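Sollside Retrofit Program
Progress report to the funder, second reporting period
Prepared by Svenja Kröger, technical lead
Dec 10, 2019

1. Status

The program covers ventilation and moisture control in 221 rental units at Sollside. Supply and extract fans have been installed in 200 units. Of the remainder, 18 are waiting on electrical panel upgrades and three are on hold at the request of the tenants. Ductwork in the two north blocks was pressure tested before the ceilings were closed. All runs passed except one riser in Block C, where a joint at the second floor had been left unsealed. The joint was opened, cleaned and sealed, and the riser passed on retest.

2. Bedroom humidity

Bedrooms remain the main concern. Overnight relative humidity with the door closed exceeded the design limit in 69 units during the baseline survey in April. Most of these have a single exterior wall and no transfer path to the hallway. Door undercuts were specified in the original design but were lost in many units when thicker carpet was laid by a previous contractor.

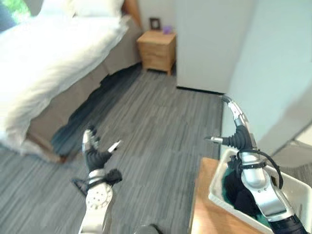
The revised detail replaces the undercut with a transfer grille above the door head. It does not depend on the floor finish and can be fitted in one visit. Vustetti supplied two grille types for trial. The acoustic type gave an acceptable pressure drop at the night setting and a clear reduction in hallway noise. The plain type is cheaper but drew complaints from tenants on the stair side. We propose to use the acoustic type throughout and to absorb the difference from the duct insulation line, which is underspent.

3. Sensors and data

Kusik loggers are in place in all units with completed fans. Readings are taken every ten minutes and uploaded nightly. Two problems affected data quality in this period. Some loggers had been mounted too close to the supply outlet and were reading incoming air; these have been moved to an interior wall. A firmware fault also caused clocks to drift, and the affected series were corrected against the fan controller logs. Corrected values are flagged in the dataset. 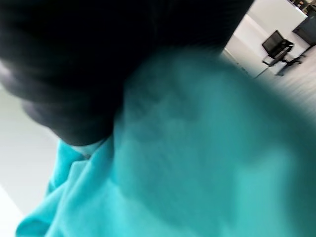 The analysis by Dirceu Coutinho compares each unit with its own baseline, adjusted for outdoor moisture content. Early results show lower overnight humidity in most units, but heating season data are incomplete and no savings figure should be quoted yet.

4. Budget and schedule

Spending is within the approved total. Uniyal has confirmed the price for the panel upgrades but not the start date. If work starts later than planned, commissioning of the last units will move into the next period. No other change to the schedule is expected.

5. Decisions requested

Approval of the acoustic transfer grille as the standard detail.
Approval of the transfer from the duct insulation line.
Agreement to report energy results after a full heating season.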